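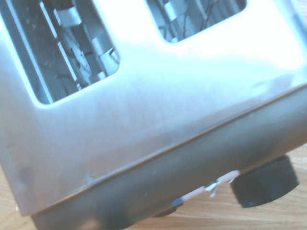

**What does Vundmont compare in its new test program?**

The program compares grippers, wrist cameras and controllers on the same household tasks, one part changed at a time, so that a buyer can see which part makes the difference.

STEVPORT, January. Vundmont, a test laboratory for light automation, is opening its comparison program to outside customers this month. Until now the laboratory was testing only for its own projects. Makers of grippers and cameras, and also the companies which buy them, can now send their equipment to Stevport and receive a full report.

The program has 32 tasks. They are done on a kitchen worktop with ordinary appliances and tableware, among them a stainless-steel toaster. Each combination of gripper, camera and controller must complete 200 trials before any result is given to the customer. In the preparation phase the laboratory recorded 801 trials with its own Rojanasak two-finger gripper, and these serve as the base line for all later comparisons.

Bright metal receives special attention. Steel surfaces give strong glare at short distance, and a wrist camera can lose the border of a slot or a fold in the overexposed part. The report therefore lists the exposure settings together with the results of grasping. Failed trials stay in the tables and are marked with the reason, when the reason is known.

Plain surfaces are tested as well. A camera looking straight down at oak strips has only grain, seams and perhaps a small speck to work with, and the controllers differ in how well they hold position over such a view.

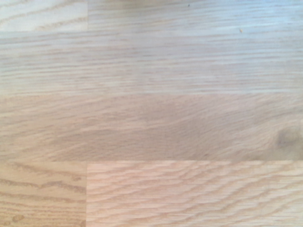

## How to take part

Customers may book one task or the complete set. Equipment must arrive with its mounting plate, cables and the latest software. The Jastier controller is available at the laboratory for customers who do not bring their own.

Visitors are welcome to watch trials every Thursday from 2 p.m., after registration at the front desk of Vundmont in Stevport. Sample reports can be requested at the same address.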